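4. Packing and closing the cooler bag

Read section 3 first if the bag is new out of the carton. The lining needs wiping before food goes in.

Before you start

You need a flat table, a dry cloth and your cold packs, frozen overnight. The Hetell packs fit, so do most flat ones. Bag can hold hot food or cold food. Not both at once.

Steps

1. Stand the bag on the table, zipper side facing you.

2. Open the zipper all the way round to the stop. Pull along the seam, not up. If it sticks at the corner, go back a little and try again.

3. Fold the lid right back so it stays open by itself. New bags are stiff – hold the lid down with one hand for the first few days.

4. Wipe the silver lining with the dry cloth. Check the corners, crumbs collect there.

5. Lay one cold pack flat on the bottom. Heavy things next: bottles, jars, boxes with tight lids.

6. Fill upward. Bread, fruit and anything soft goes last.

7. Second cold pack on top of the food. Cold sinks, so this is the one that counts if you only own one.

8. Small flat stuff (napkins, a spoon) down the side.

Note: Don't pack over the piping. If a box pokes up past the rolled edge the zipper will not close, and forcing it bends the teeth. Take somthing out.

Caution: No knives, skewers or open cans against the lining. A pinhole lets water into the padding and it won't dry out. Lining damage is not covered by the Dorutari warranty.

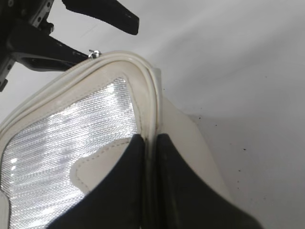
9. Bring the lid over and press down gently along the edge to push the air out.

10. Close the zipper with one hand, hold the two edges together with the other. Slow at the corners.

11. Check the pull is right at the end. A gap the width of a finger is enough to lose the cold by lunch.

How full is full

The Gita size takes 35 cans with no packs, fewer with. Don't carry it by the lid. Ever.

Opening times

Every time you open it you let warm air in. Decide what you want, open, take it, close. With two frozen packs and a full load expect 3 hours in a warm car, longer in shade. Half empty bags warm up faster – fill the space with a towel.

After use

1. Take everything out the same day. Packs too.

2. Wipe lining with warm water and a drop of dish soap. No bleach, no scouring pads.

3. Wipe the outside with a damp cloth. Ink and berry juice stain the light colors, so get to it quick.

4. Leave it open till dry all the way thru. Not on a radiator, not in the dishwasher.

5. Store with the zipper half open, nothing stacked on top.

Problems with the zipper: see page 56. Replacement pulls can be ordered from Russo, ask for Gerd Reinholz in spare parts and have the number on your sales slip ready.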